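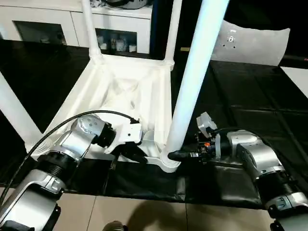
Re: Tarham field and the summer softball league

On 2020-02-29 the league secretary wrote:
> The Zuncombe parks office has offered us Tarham for all home games
> starting in May. Seating is 400, against the two bleachers we have now.
> Total attendance last season was 3,082, up from 1,254 the year before,
> so we think the move pays for itself. Please reply with any objections
> before we sign.

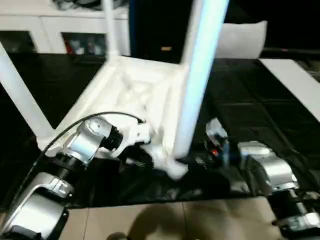
Kļaviņa
Scorekeeper, Orkomville Softball

I have a few. Where does 3,082 come from? I kept the book for nearly every home game last season and I never saw anyone at the gate with a clicker. If it includes the tournament weekend, then most of those people came to watch other towns play, and the year before we didn't host the tournament at all. Comparing the two totals tells us very little about a regular home game.

Then there's the infield. Tarham drains toward third base. We played there twice the spring before last and both games were called in the fourth inning with standing water behind the bag. Has the parks office fixed that, or did they only paint the dugouts?

> Lights are included in the rental.

Included until what time? The old agreement said the same thing, and we got a bill for every game that ran past nine. I'd like to see the hours in writing. Extra innings too - our June schedule has doubleheaders on it.

I'm not against a better field. The backstop at our place is a disgrace and the right field fence is short enough that half our home runs are pop flies. But I'd want one trial game at Tarham after a decent rain before anybody signs for a full season.

Can someone post the actual contract to the list? The summary leaves out what happens if we cancel.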